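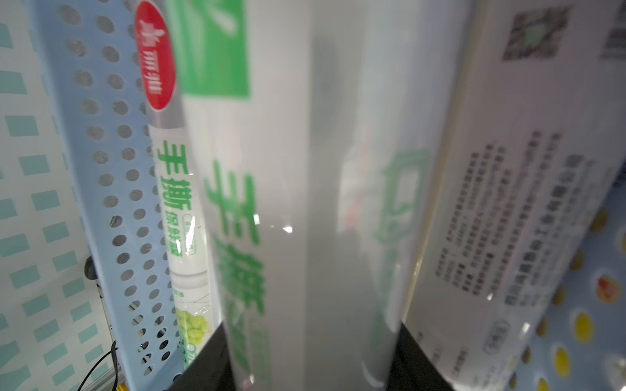 Nodico Community Help
Space and Astronomy

Why do orbiter images of the same landing site look so different from one pass to the next?

Posted 2019-10-15 by Lucian Crăciun

I am preparing a display on planetary landers for the public library in Korudby. I have collected 15 orbital images of one Martian landing area, all from public archives. In some of them the discarded parachute is plainly visible. In others, taken over the same ground, I cannot find it at all. The captions give the same coordinates and the same instrument. Is this a matter of processing, or has the surface itself changed? I would like the panel text to be correct before it is sent to the printer in May.

Sorin Preda

Both causes are possible, and they should be considered separately.

The first is lighting. When the Sun is low, small objects cast long shadows and are easy to locate. When it is high, the same objects may blend into the ground. The archive label normally lists the incidence angle, and I would advise comparing that value before anything else. The viewing angle matters as well, as an orbiter often rolls to one side to reach its target.

The second is dust. Fabric is bright when it first reaches the surface and fades as dust settles on it. Wind may also shift the fabric or clear part of it.

Please note that "enhanced color" products are stretched individually. Two such images should not be compared by color alone. For a public panel, I would select 2 grayscale images with similar lighting and state both dates in the caption.

Prata

Check the map projection too. I had 4 images that were a little off from each other and spent some 7 evenings looking in the wrong place.

Pililgate

The same applies to lunar images, although there is no wind there to move anything. I do not know about the parachute.

This site uses cookies to keep you signed in. By continuing to browse, you accept our cookie policy.

© Nodico Community Help. Contact the moderators | Back to top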